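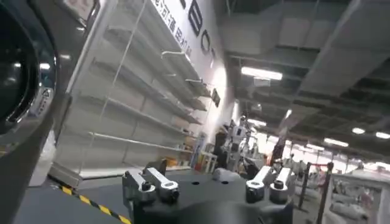
White shelving and striped floor tape, Flirncombe shop floor

About Remier

Remier fits out small shops. Shelving mostly, also counters, price rails, floor marking. Started in a rented garage in Flirncombe, now 18 of us and a proper warehouse (finally).

Tall units are what we're known for. We deliver, build, level, and tape off the floor where you need it. Yellow and black is the usual, other colors on request. Shelves can be moved later, just keep the clips, people allways lose the clips.

Used units too, through our Giltard yard. Stock changes weekly so call first. Orders over $500 ship free within 25 miles.

Closed Thursday, December 27, 2018 for stock count. Back to normal hours the day afer.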